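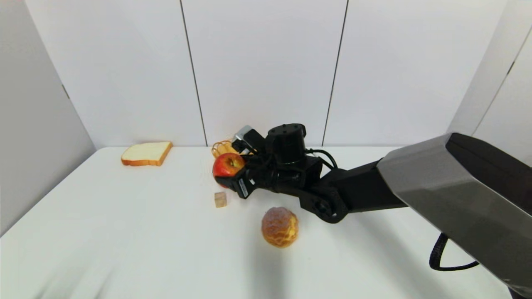 Juntunen support replied: Please do not raise the force limit again before you have checked the motor cable. The log you sent shows that the gripper stops by itself, with no contact, and a higher limit will only hide this. It may also close on a hand with more force than your risk assessment allows.

Thank you for the fast answer. I have put the limit back to the old value and I will not touch it. As you asked, I write down everything we did, in the order we did it, also the parts which I now think were not useful.

Ticket subject: Orkel gripper reports "object held" but fingers do not close
Site: Groltberg, test booth
Opened: December 22, 2025
Priority: high (arm moves away while the controller believes it is holding something)

What happens

The arm goes to the apple, comes down beside it and gets the close command. Sometimes the fingers start to move and then stop early. Zatska receives "object held" and starts the lift. The gripper goes up empty and travels to the drop position as if everything is in order. No alarm is shown on the screen and nothing is written in the fault list.

We see it most often with the apple. It has happened also with the round bun and with the slice of bread, but not yet with the small wooden cube. I do not know if this means something. The cube is picked with another wrist angle.

In the first long run we made 60 picks and 11 of them failed in this way. The cell was in automatic mode and the door was locked during the whole run.

Why we call it a safety matter

One time the fingers stopped early, and some seconds later, when the arm was already above the drop position, they closed fully without any new command. My colleague was outside of the booth, so there was no danger at that moment. But in setting mode we do work with our hands near the fingers. Until this ticket is closed, setting mode is forbidden for this cell, and the key is kept in the office.

What we tried

1. Restarted Zatska and the controller. The fault came back before the end of the first run.

2. Ran the zero position routine of the gripper. It finished without error, and the fault was the same.

3. Raised the force limit. It looked better for a while and I was too quick to believe it. Later the late closing happened, which we had not seen before. Limit is now back.

4. Cleaned the fingers and moved them by hand with the power off. They run smoothly over the full travel. I could not feel any hard point.

5. Changed the waiting time after the close command to 400 ms. No difference, and I have set it back.

6. Checked the motor cable, after your message. With the power off I turned the wrist slowly to the angle we use for the apple. The thin cable which goes from the motor housing down to the forearm becomes tight there. At the angle for the cube it stays free. When I pulled very lightly on the plug, I could see it move in the socket. The small locking tab on one side is broken.

The wrist was taken apart in September to change a bearing, and the cable was put back by us. It is possible that it was clamped too short at that time. I cannot prove it, there is no photo from that work.

What we did now

We opened the clamp on the forearm and gave the cable more length, then fixed the plug with a temporary holder. After this we made 21 picks at the apple angle, and none of them failed. I do not consider this a repair. The cell is switched off and has a tag on the main switch.

What we need from Juntunen

A new motor cable with plug for the Orkel gripper, and please confirm if the socket must be changed too.

The correct free length between the motor housing and the first clamp. I do not find this measure in the manual.

An answer about the signal. If the motor connection is lost for a short time, why does Zatska get "object held" and not a fault? For us this is the more serious question. A cable can always break, but then the arm should stop.

I attach the controller log from both runs. The ticket should stay open after the cable arrives, until the signal question is answered.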